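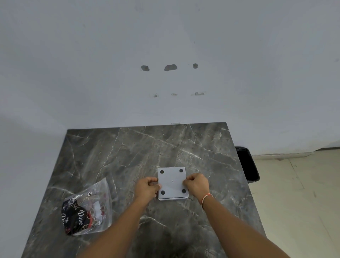 So you want to write a page about your town, the sort a visitor might read over breakfast or a newcomer might find while deciding whether to move there. I've done this for Skusthorpe and, a few years later, for Tollitwood, and I made most of my mistakes on the first one, so let me walk you through the way I do it now.

## Start with where it is

Open with one plain sentence that tells a stranger where on earth they are. The name, the kind of place it is (town, village, city), and the county or province it belongs to. Resist the pull to begin with the legend of the founding, however much you love it! My first page on Skusthorpe had three paragraphs about a monk and a goose before it got around to saying there was a river.

After that, add the lay of the land. Hills, valleys, the coast if you have one, and the nearest bigger town with the distance to it. If your town climbs a slope, give the height at the bottom as well as the top. In Tollitwood the station sits at 300 feet and the church at 600, and people with suitcases like to know that sort of thing.

## Population

Use the latest census count and say which year it comes from. Check whether the number covers the town itself or the whole district, which can be wildly different -- I once gave a hamlet of 60 people the population of everything within an hour's drive, and heard about it at the post office.

## History, in order

Go from oldest to newest and keep each period to a short paragraph. I find it easiest to do this in 2 passes:

1. Write down every date you can find, with the book or record it came from beside it.
2. Cross out anything you can't trace to a source, and turn what's left into sentences.

Old spellings of the name belong in this part too. Kartini Nugroho, who read my Tollitwood draft with a very sharp pencil, persuaded me to put them all together in one line, and it reads far better than having them scattered about.

## Weather and getting there

A couple of sentences on the seasons will do. Say what September feels like as well as July, because plenty of people travel once school is back. Then list the roads, the trains and the buses, and leave out the timetables (they'll be wrong by spring).

## Before you put it up

Read it aloud to someone who has never been. I read mine to Nives D'Amico, who grew up in Valberg, and she stopped me every time I wrote "the square" without saying which one. Fix those spots, add your sources at the bottom, and put your email address underneath so people can send you corrections.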